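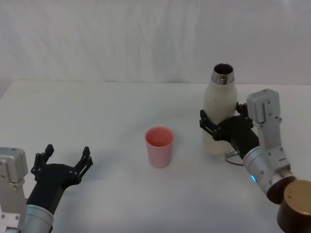
From: Aníbal Flores
To: shop-and-home automation list
Date: 19 Aug 2026
Subject: Re: Are any of these things ready for chores yet?

3 comments | 2 shares

Facundo Figueroa wrote:

> I run the tearoom and the small packing area at Sundon, and twice now
> I've been asked by the owners whether we should be looking at a
> two-armed machine for the dull jobs. Filling water bottles, pouring
> drinks, clearing cups, putting things back on the shelf. They have all
> seen the same videos I have.
>
> My own view is that if it can't pour a cup of water without me standing
> next to it, I don't want it near a customer. But I've been wrong about
> machinery before. I was against the conveyor and now I'd fight anyone
> who tried to take it out.
>
> Has anyone on the list had one doing real work, for a full shift, with
> no engineer in the room? And what would you test it on first?
>
> Facundo

Facundo,

Short answer from me is no, not for a full shift, and I'd be wary of anyone who says yes without letting you come and watch. Longer answer below, as I spent most of July on this question at Vestcombe and have a few notes that might save you time.

On what to test first, pouring is a good choice. Use a bottle and a cup. It sounds like nothing, but it has most of the hard parts in it. The gripper has to hold the bottle firmly enough that it doesn't slip when it tilts, and low enough on the body that the neck is clear of the fingers. The other hand either holds the cup or leaves it alone, and both have their problems. An empty plastic cup weighs next to nothing and will slide if it gets a nudge. If the second hand grips it, a soft cup can go out of round, and then your pour is aimed at a rim that has changed shape.

Then there is knowing when to stop. You and I do that by eye and by the sound and by the weight coming off the wrist, and we don't think about it. With a bottle you can't see through, the machine has no view of the level inside. It has to watch the cup, and an opaque cup has to be watched from above. Ask any seller how theirs decides the cup is full. If the answer is a timer, it will be fine until somebody hands it a half-empty bottle.

We ran 200 pours over the month, all at the same table, with water only. I counted a pour as good if the cup was filled to between two marks, nothing went on the table and nobody touched anything. 18 failed. Most of those were overfills or dribble down the outside of the bottle. A few were the cup being knocked on the way in. That is a better result than I expected and I said so in my report. It is still far too many for a tearoom, where every one of them is a wet tray or a wet customer.

Also bear in mind how kind those conditions were. Plain white table, even light, one bottle, one cup, a lot of clear space between them. When I put a sugar caddy and a stack of saucers beside the cup the whole thing slowed right down, and the arm went a long way around to avoid them. Under the window in the afternoon it was worse again. I didn't do enough runs like that to give you a proper number, so I won't.

The caps are a separate matter. We did all our pours with the cap already off. Taking a screw cap off a steel-necked bottle is a two-handed job with a fair bit of grip in it, and putting it back on without cross-threading is harder still. I tried it on two afternoons and gave it away. If your job includes the lid, and a bottle-filling job always does, then you've still got a person at the bench.

Speed – a good pour took much longer than it takes the girl on your counter. I don't think that matters as much as people make out. If it could be left alone overnight to do 700 of something, I wouldn't care if each one was slow. The trouble is the leaving alone. One cup on its side and it stands there waiting, or worse, carries on as if the cup was upright.

For the packing area I'm a bit more hopeful. Deltley have had a single arm moving tubs from a tray to a carton since last spring and they're happy with it. The tubs are all the same colour and size, the tray is in a jig, and there's a guard around the cell. It's the old sort of automation with a better camera, and it earns its keep. If you have a job like that at Sundon I'd begin there and leave the tearoom until later.

Clearing cups I would put somewhere in between. Picking up an empty cup from a clear table is well within reach. Picking up one with a centimetre of cold tea in it and a spoon and a serviette stuck to the side is another matter, and those are the ones you get.

If you do arrange a trial, take your own bottles and your own cups. Ours arrived with a cup the supplier had chosen and the results dropped when we changed it for one from the kitchen. Ask to see the failures too, and stay through a lunch break to find out what it does when the technician walks off.

Cabrera are said to be trialling a two-armed unit in a staff kitchen, dishes and benchtops. I haven't seen it and only have it second-hand, so if anyone from there reads this list I'd be glad of some figures, good or bad.

I can send you my pour sheet if it's any use. It's only a table with columns for fill level, spill, cup moved and who stepped in.

Regards,
Aníbal Flores
Vestcombe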